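Progress report to the Goicoechea Fund
Project: Evening reading and language rooms in Clarkstead and Tilley
Report date: 03/06/2023

1. Introduction

With this report we inform the Fund about the progress of the project since the first payment was received in January. The report follows the order of the questions in your form, but we joined the questions on staff and on premises, as in our case they are difficult to separate.

The project offers free reading rooms in the evening for adults who are learning to read and write in English, or who read well in another language and want to practice. There are two rooms, one in Clarkstead and one in Tilley. The work is carried out by the Lultier Association, which is also responsible for the accounts.

2. Activities in the period

The room in Clarkstead opened in the planned week. It is open three evenings per week, and on each evening there is one tutor and one assistant present. The first hour is for reading in small groups and the second hour is free. In the second hour people can read alone, ask for help with a letter or a form, or just sit and talk. We had expected that most visitors would leave after the first hour. In practice many of them come only for the second one, and we have moved the assistant's working time so that it covers this hour completely.

The room in Tilley opened later than it was written in the application. The reason was the heating, which the owner of the building had promised to repair before winter and which was repaired only after two reminders. During the waiting time we held the Tilley group in the school library, where we could stay only until seven o'clock. This was too early for people who work in the packing halls, and attendance in those weeks was low. After the move to the proper room it became better quite fast.

Up to the date of this report we registered 299 visitors in both rooms together. The target for the whole first year is 500. A visitor is registered once, with the first visit, and is not registered again when he or she comes back. We mention this because in our previous project we reported visits and not visitors, and the two numbers should not be compared.

3. Books and reading materials

The application foresaw a collection of 800 books for the two rooms. We have bought or received around two thirds of them. The most difficult part is books which are written in simple language but are meant for adults. There is a large choice of easy books for children, and our readers do not refuse them, especially parents who want to read aloud at home. But for a group of adults they are not so suitable, and several people told the tutors this very politely.

What is borrowed the most are short crime stories, cookbooks, and the booklets with the rules for the driving test. The driving test booklets disappeared in the first month and had to be ordered again. Poetry is borrowed more than we expected, mainly in the two-language editions. The local history shelf was not used at all in Clarkstead, so we moved it to Tilley, where the older visitors like it.

We also began a small magazine exchange. People bring magazines from home and take others. It costs nothing and needs no list.

4. Staff and premises

All tutor positions are filled. One assistant in Tilley left the project for a full-time job, and the position was empty for five weeks. The other assistants shared the evenings between them, and for this we paid additional hours from the staff line, as agreed with your office by telephone.

Both rooms were painted before the opening. For the furniture we kept to the principle in the application, that a reading room should not look like a classroom. There are tables for the group hour, and next to them a corner with soft seats and blankets for the free hour. The lamps were changed once, as the first ones were too weak for reading small print.
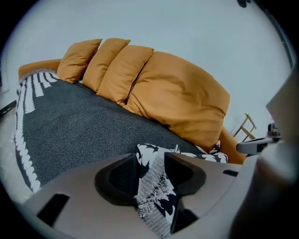
Sofa with orange cushions and a dark gray blanket.

The entrance in Clarkstead has two steps, and a visitor with a wheelchair must use the side door, which has to be opened from inside. We put a bell there. It is not a good solution for the long term and we are speaking with the owner about a ramp.

5. Difficulties

Besides the late opening in Tilley, we want to report two points.

The first is child care. Many mothers asked if they can bring small children. In the application we wrote that the rooms are for adults, and our insurance was made for this. In the first weeks the tutors did not know what to answer, and the answer was different on different evenings. Now the rule is that children may come together with a parent during the free hour. The insurance was extended, and the extra cost is small.

The second is the bus. The last bus from Clarkstead toward the villages leaves ten minutes before the end of our second hour. We wrote to the bus company and received an answer that the timetable will be looked at in the autumn. Until then we open and close fifteen minutes earlier in Clarkstead.

6. Use of the budget

The spending is close to the plan. The line for furniture is fully used. The line for books is underspent for the reason described in section 3, and we expect to use the rest in the second half of the year. The line for travel is slightly overspent, because tutors had to go between the two places when the Tilley assistant was missing. We ask for permission to move 3 percent of the books line to the travel line. The detailed table with the receipts was sent to your office separately.

7. Plan for the next period

In the next months we will complete the book collection and start one writing group in each room, first with a short course of six evenings. We will also ask the visitors in a simple questionnaire, in four languages, which opening hours they prefer in winter. The results will be included in the final report.

Your representative is welcome to visit either room on any open evening. It would be helpful for the tutors to know it a few days before.

Lultier Association, project office, Clarkstead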